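4.2 两种手的对比:网球任务

先交代一下为什么又回到网球上来。上一节的方块和圆柱,说实话两只手都抓得挺好,成功率拉不开差距,我盯着那张表看了半天也没看出什么名堂。Rostyslav Didenko 提议换成网球:表面有绒毛,摩擦不小,但是球面接触点一偏,球就往外滚,对手指闭合的先后顺序特别敏感。我当时还嫌它太简单,结果一上来就被教育了。

参与比较的是 Karnstead 的二指平行夹爪和 Zotament 的多指手,两者都装在同一条臂上,上层都用 Kobzar 控制器,相机位置也不动。球放在一个白色的矮杯上,杯子立在桌面上,这样球的下半部分能露出来,拇指才有地方可去。每种末端各跑 500 次,合计 1000 次。每次开始前我会把杯子随手挪一挪(范围见附录 B),免得策略把位置背下来。
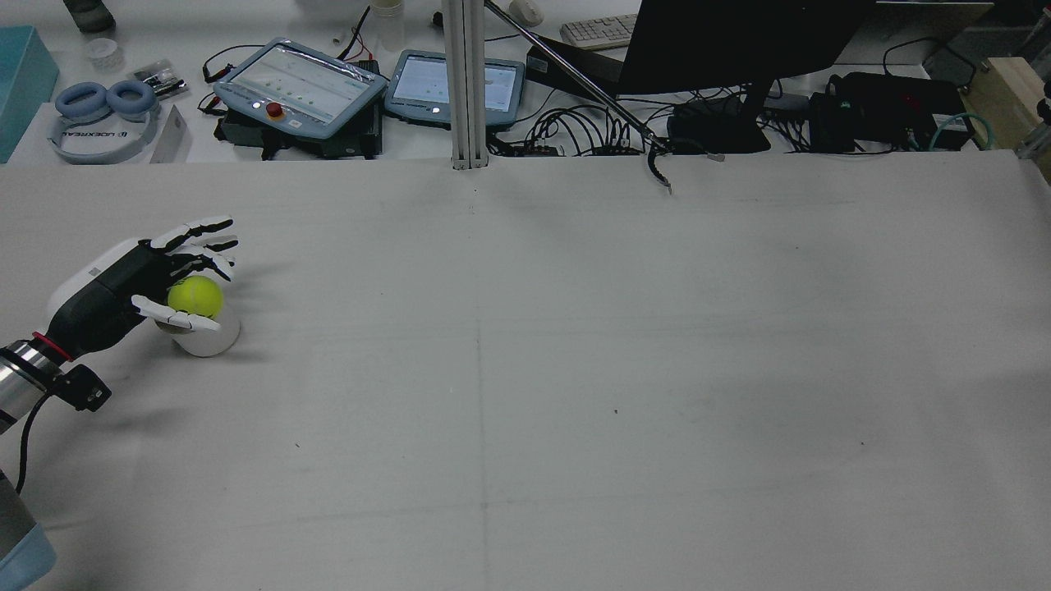 图 6 多指手在杯口上方合拢手指,拇指位于球的左下侧。

闭合顺序我们试了两种。第一种是所有手指同时收,代码最省事,我也最喜欢,可惜其余手指往往比拇指先碰到球,一推,球就从杯口上翻下去了。第二种是拇指先到位,等 14 毫秒再收其余手指。这个延时是 Lorena Olivares 一点一点试出来的,再短就跟同时收差不多,再长的话拇指自己会把球顶歪。后面报告的结果全部用第二种顺序,同时收的那批只当预实验,没有算进 1000 次里。

总的来看,1000 次里有 661 次成功,成功的标准是球离开杯口并在空中保持住,直到手臂走完预设的抬升轨迹。失败里头有 118 次是杯子被手指带倒的,这一类我单独拎出来,因为它跟抓得稳不稳关系不大,主要是进近高度的问题。手腕稍微低一点,指尖就会蹭到杯壁。平行夹爪也会碰倒杯子,不过它的碰法很好认:两片指面一高一低,杯子总往同一边倒,调一下腕部姿态就能缓解。多指手就麻烦多了,哪根手指先蹭到都有可能,回看录像时得一帧一帧地找(这活儿我干了整整一个六月,不推荐)。

还有一点想提醒打算复现的读者:别太相信电机电流给出的接触信号。网球是软的,刚碰上的时候电流几乎不变,等它明显抬起来,球已经被压进去一截了。我们后来在 Kobzar 里改用关节位置误差来判断接触,阈值按手指分别标定,拇指的那个要单独放宽一些。用 Drusemon 的仿真环境调这个阈值基本没用,它的球太硬了,仿真里漂亮的曲线搬到真机上完全对不上,我们折腾了好一阵才死心,最后所有阈值都是在真机上重新标的。具体数值和标定脚本放在附录 C,下一小节接着说换成表面更滑的球之后,这套判据还剩多少余量。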